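The shelf that ate the spare room

I bought the shelving in 1994, the year I moved in, and for most of its life it has been the place where things go when I can't face deciding about them. Camping mats. A box of Upadhyay paint tins gone solid. The lid of something.

My friend Brijesh Rathore came to stay in June and slept with his feet practically inside it, and over breakfast he asked (quite kindly, I thought) whether I had ever considered emptying the thing. I had not! But I went up that afternoon with a roll of bin bags and a mug of tea, and by eight o'clock I was sitting on the landing surrounded by my own belongings, reading a Dredia catalogue from a shop that closed years ago.

It was Ashok Grewal who got me going again. He has sorted out lofts and garages for half my street, and his method is to start with the big flat stuff. Boards, trays, folded tables, anything that leans. Flat things hide everything behind them, he says, and they slide down just when your hands are full. He also told me to stop buying boxes, which hurt, as I had 2 from Weltness in the boot of the car.

So, flat things first. Foam boards are the worst of the lot - they weigh nothing and they're awkward as anything, and if you pinch them too hard they dent. I now take mine by the side edge and tip it until it clears the crossbeam.

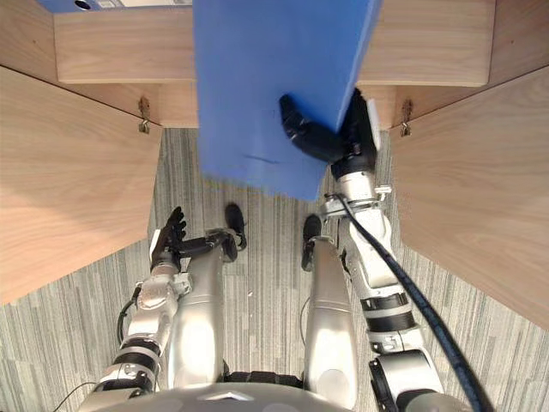 Photo: Salim Kombo

Scuffs don't bother me, by the way. A blue board with a dark line across it is still a perfectly good board for kneeling on, or for propping behind the coats. Mine lives upright at the far end now with the ironing board, and I can get at both without swearing.

The whole job took me 2 weekends and cost £50, nearly all of it on hooks. I did find my good scissors. I also found a second pair of good scissors, and Brijesh has already asked if he can have them when he's next down.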